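Ticket 807
Subject: White table in the play corner, cubes sliding toward the right-hand side
Opened by: Velimir Stojanović
Site: Noltport, upstairs room
Assigned to: Panagiotis Kelmendi
Status: Open, waiting on parts

Velimir, Monday, 9:10
Hi! First off, the new Conemis table is wonderful. Everybody wants to work at it and the white top makes colored blocks so easy to see. One problem: it seems to lean. When a kid builds a tower out of the cubes, the top ones drift right and end up on the floor. It happened again twice this morning. Could it be the floor?

Panagiotis, 9:42
Love that table too! Could be the floor, could be the feet. Can you put a marble in the middle and tell me which way it goes?

Velimir, 10:05
Marble goes right every time, and a little toward the front. The kids now think this is the best game in the building, so I may have made things worse.

Panagiotis, 10:20
Ha, great test though. So it's low at the front right. Each leg has a screw-in foot under a rubber cap. Pull the cap off, turn the foot counterclockwise to make that leg longer, and try 2 full turns on the front right leg only. Leave the other three alone for now. Get someone to lift the corner a bit while you turn or it'll scrape.

Velimir, 11:30
Did the 2 turns. Marble is much slower! It still creeps right. I also found that the cap on the back right leg is split, and the foot inside won't turn by hand at all.

Panagiotis, 11:48
Okay, that's the one then. Please don't force it, the thread is soft. I'll ask Plevance for a set of 4 feet with caps. For now fold a piece of thin card under the back right leg and try a single cube before you go back to towers.
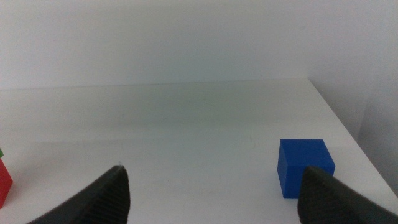

Velimir, 1:15
Card is in, folded once. I tried the blue cube by itself first and then a short tower, and I'm really happy with how it's behaving. Marble rolls a tiny bit and stops. I've told the group to build toward the left until the new feet come, and they've turned that into a rule with penalties.

Two other things while I'm here. The top wipes clean so nicely with just a damp cloth, do we still need the Ivanov spray? And the old brown table is still in the hallway.

Panagiotis, 1:37
Damp cloth is plenty, save the spray for marker. I'll move the brown table when I come up with the feet. Please check the card each morning, it will flatten out. Keeping this open.

Velimir, 1:40
Will do. Thank you!!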